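Materials for Interior Work, Lecture 6
Marble and surfaces that look like marble
Notes by Ľubomír Kadlec

Last time we finished with granite and I promised to return to the question of Felicidad Dumlao, who asked why a granite counter forgives lemon juice and a marble one does not. The answer is in the mineral. Granite is mostly quartz and feldspar, and weak acids do very little to them. Marble is mostly calcite, which is calcium carbonate, and calcite reacts with acid and gives off carbon dioxide. The polished surface is eaten a little and becomes dull. We call this etching. Please do not call it a stain in your reports. A stain is a color that went into the stone. An etch is a damage to the surface itself, and no cleaning product will remove it. It must be polished again.

1. How marble is formed

Marble begins as limestone or dolomite. Under heat, and usually also pressure, the small grains of carbonate grow again into larger crystals that lock together. The old structure, with shells and layers, is mostly lost. Pure limestone gives a white marble. The colors come from what was mixed in the limestone before, or from what came in later through cracks.

Gray: usually graphite or other carbon material, very finely spread.
Green: often serpentine or chlorite.
Yellow, brown, rust: iron oxides and hydroxides.
Pink and red: hematite, in small amounts.

A vein is a crack that was filled. Some veins are closed again by calcite and are almost as strong as the rest. Others contain clay or iron minerals, and there the slab can open when it is cut or carried. Rust-colored veins deserve special attention in wet rooms. If the iron mineral is not yet fully oxidized, water can continue the process and the color will spread to the stone near the vein. I have seen this in a shower in Ollham, where the architect chose the slab for its thin brown lines and after the second winter the lines were wide as a finger.

2. What the trade calls marble

In geology the word has a clear meaning. In the trade it is used for nearly every carbonate stone that takes a polish, so you will find many limestones in the marble catalog. For the designer this is not a tragedy, but you should ask for the test sheet and read the water absorption and the bending strength. The name alone tells you nothing about them.

3. Imitations

There are several families, and you should be able to name two advantages of each in the exam.

Scagliola: gypsum plaster with glue and pigment, known since the seventeenth century in fine work. It is warm to the hand and does not like water.
Cultured marble: resin with ground stone, poured in a mold, usually with a clear gel coat.
Printed laminate: a paper picture under melamine resin. Light, cheap, easy to clean.
Porcelain slab: fired at more than 1000 degrees Celsius, with the pattern printed on before firing. Very hard, but the edge shows the plain body.

How to recognize them: look at the edge first. In real stone the vein continues through the thickness. Then look for repetition of the pattern over a long surface. Then touch - stone feels colder than resin or laminate in the same room. The acid test is reliable for calcite, but it leaves a mark, so it is done only on the underside and only with the permission of the owner. From a photograph you can say that a surface has a marble pattern. You cannot say what it is made of, and I take points away when somebody writes it.

4. For the seminar

Ryszard Szewczyk and Maribeth Galang will present the Fikmont samples, 15 minutes together. The others read the chapter on sealers and bring one question in writing. Rodel Saludo asked me if the sealer protects from etching. It does not - an impregnating sealer slows down the liquids that go into the pores, but the acid still touches the calcite on top.

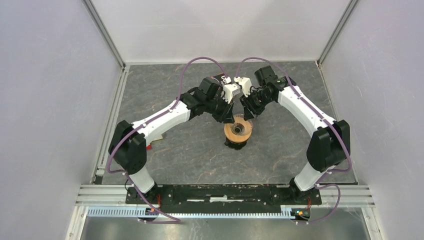
A film coating does stop the acid for some time, but it scratches, and then the scratches must be repaired together with the film. We will compare both kinds in the next lecture, with the prices.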